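Moving the towels out of the bathroom

We rented a flat in Parnstead for two years before I worked out why our towels always smelled. I had blamed the washing machine, then the powder, then the water. The flat had a bathroom with no window and a fan that came on with the light and went off with it. Everything kept in there was slightly damp from October to April, including the spare towels on the shelf that had not been used since they were washed.

When we moved to the house I decided to do it properly. This is what we do now. It isn't clever and most of it is what my grandmother did.

First, I got rid of a lot of towels. We had built up a pile over the years, some from each of our parents, some from a sale, a couple of beach ones that were never dry enough to put away. We are two people. I kept two bath towels each, a few hand towels and one old set for the dog and for spills. The rest went to the animal rescue on the Kavanagh estate, who were glad of them and asked if we had any blankets.

Second, I stopped using fabric softener. I know people feel strongly about this. It made ours feel nice in the cupboard and useless after a shower, when they just pushed the water around. It took a few washes for the old softener to come out. I did one wash with a cup of white vinegar in the drum and nothing else, and the difference after that was plain enough that I have not bought softener again. The house smelled of chips for an afternoon.

I wash towels on their own at 60, with a bit less powder than the box says, and an extra rinse if I remember. The drum goes no more than two thirds full. Before they go on the line I give each one a hard shake at both ends, which lifts the loops and saves a lot of the stiffness. 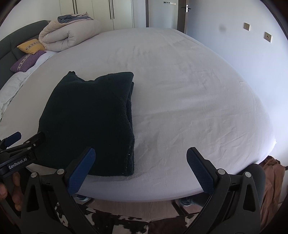
Drying is where I was going wrong all along. I used to bring things in when they felt dry on the outside, fold them straight away and put them on the shelf. The hems and the thick band near the end were still holding water. Now they come in off the line and go over the banister until bedtime, or overnight if it has been a grey day. In winter they go on the airer in the back bedroom with the door shut and the dehumidifier on. Ours is a Vikurine, the small one, bought second-hand. It is noisy and the tank needs emptying more often than I would like, but it gets a full load dry between breakfast and tea.

As for the cupboard, we took over the one on the landing. It had been full of paint tins. The back wall is an outside wall and was cold to the touch, so I screwed battens to it and put slatted shelves in front to leave a gap. I measured it for 100 mm and ended up with rather less at one end as the wall isn't straight. The slats came from a single bed that someone on our road was throwing out. I cut them down with a hand saw, sanded the edges so they wouldn't catch, and left them bare. Total cost was £10 for screws and sandpaper, and I still have most of the sandpaper.

I fold in half lengthways, in half again, then in three. That fits our shelves with the fold facing out. Clean ones go in at the bottom of the pile and we take from the top, so they all get used in turn. Before this we were wearing out the same pair while the others sat there.

The only thing that lives in the bathroom now is whatever is in use, on a rail, opened out flat. Hooks look neater but a towel bunched on a hook never dries in the middle. I took the hooks down in August and still have the holes to fill.

One more thing on buying new ones. I wanted heavy towels and went for some by Anuvmont, 100 per cent cotton, very thick. They are lovely to use and I would not buy them again. They take nearly twice as long to dry as the old thin ones, and with a line and no tumble dryer that matters more than how they feel. They also shed for the first few washes, so keep them away from anything black. If I were starting over I would go for a middling weight and put up with it.

Next job is the sheets, which are in a worse state than the towels were. I have found three single fitted sheets and we don't own a single bed.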